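Home News Programs Students Press Contact

Cenham Students Open Season Two of the Flonirik Kitchen Challenge

5 min read

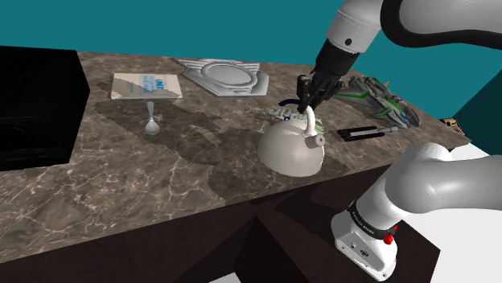

CENHAM, March – The Flonirik Kitchen Challenge, a student robotics competition run entirely in simulation, has opened its second season at Cenham Technical College. Nine teams have entered, up from seven last year. Each team writes the control software for a single robot arm working at a simulated kitchen counter, and every team gets the same arm, the same two-fingered gripper and the same set of household objects. In the opening round the main task is the kettle: the arm has to come down from above, close its fingers on the top of the tall curved handle, lift, and set the kettle down again at a marked spot. The counter also holds items that are not part of the task, among them a spoon, a flat box and a toy spaceship, and teams lose points for touching any of them.

The competition is organized by the college's robotics club with support from Flonirik, a simulation software company based in Clostholm. Flonirik supplies the simulator and the computing time. The club writes the tasks and the rules and does the scoring.

"Last season we let teams practice on a clean counter, and the results looked very good," said Marius Tănase, who teaches the automation course at Cenham and advises the club. "Then we put other objects on it for the final and most of the scores dropped by half. This year the clutter is there from the first practice run."

How the competition works

Teams have between two and five members and may include students from any department. The season runs for nine weeks and is split into three rounds. In each round, teams submit their code to the scoring server, which runs it 40 times. The objects start in slightly different places on every run. The lighting changes as well, and so do the shadows the arm casts across the counter, which caused trouble for several camera-based entries last year.

A run ends when the task is complete, when the arm hits the counter or the wall, or when 30 seconds have passed on the simulator's clock. Points are given for a completed task, for time left over and for leaving other objects where they were. There are no style points. A team's round score is its average over the full set of runs, so one lucky grasp does not carry much weight.

The first round covers picking up and placing a single object. The second asks for two objects in a set order. The third is announced to teams seven days before the deadline, and the club does not release practice layouts for it.

Teams may use any method they like. Some of last year's entries were trained on recorded demonstrations. Others used hand-written motion plans with a small vision model to find the object. Last season's winner, a team called Lý, used a mix of the two and published its code after the final. That code is available to all entrants, and the rules allow teams to build on it as long as they say so in their report.

The kettle task

The kettle was added this year at the request of last season's students, who said that the blocks and cups in the early tasks were too easy to hold. Its handle arches well above the lid, so an arm that plans its approach from the center of the object will drive its fingers into the lid or the handle itself. Teams have to find the handle first and work out which way it is turned.

"We spent two weeks on the approach angle," said Szymon Jakubowski, a second-year student and captain of one of the returning teams. "If you come in a few degrees off, one finger lands on top of the handle and the whole thing tips over. In the simulator that costs you one run. You reset it and try again, and you can do that all night, which we did."

Jakubowski's team finished fourth last season. Two of its members are new this year, one from mechanical engineering and one from the graphic design program, who joined to work on the camera side of the project.

Changes for season two

The club has made several changes after comments from last year's teams:

Scoring logs are now released in full. Teams receive the joint positions and camera views for every scored run, including failed ones.

The written report is shorter. Teams submit four pages, down from ten, and must include one failure they were not able to fix.

Practice time is shared evenly. Each team has its own block of computing time, and unused time does not pass to other teams.

A beginner track has been added. Teams in this track may use a ready-made grasp planner and are ranked separately.

Tănase said the beginner track was the change he had pushed for. "We had students come to the first meeting last year, see what the others were doing and not come back. They can write a loop and they can read a manual. That is enough to start with."

Course credit

Students enrolled in the automation course may count their competition work as their term project. They must hand in the same report as the other teams and give a ten-minute talk to the class. The grade is based on the report and the talk and does not depend on where the team places.

Students who are not enrolled in the course can take part through the club. There is no entry fee, and the work can be done on a college lab machine or a personal laptop. The heavy computing is done on the Flonirik server in either case.

Schedule and final

First-round scoring is under way, and results will be posted on the club's page when all runs have been checked. The second round opens the week after that.

The final will be held in the main lecture hall at Cenham and is open to the public. Scored runs will be shown on the large screen, starting at 4 p.m., with team members explaining their approach between runs. Seating is first come, first served. The top three teams and the winner of the beginner track will be invited to spend a day at Flonirik's office in Clostholm, where they will present their work to the company's engineers.

The club is also in talks with Flonirik about a follow-up project for the summer, in which code from the final would be tried on a physical arm. No decision has been made. "There are things the simulator is kind about, like friction," Tănase said. "I would want the students to see that for themselves, but we need the lab space first."

About the Cenham Robotics Club

The Cenham Robotics Club is a student-run group at Cenham Technical College. It meets weekly during the term and is open to all students, with or without programming experience. The club runs the Flonirik Kitchen Challenge and a short introductory workshop at the start of each term.

About Flonirik

Flonirik develops simulation software for teaching and testing robot control. The company is based in Clostholm and works with colleges and technical schools.

Press contact

Questions about the competition, interview requests and requests to attend the final can be sent to the Cenham Technical College press office. Please write "Kitchen Challenge" in the subject line. Teams are available for interviews between rounds but not during scoring.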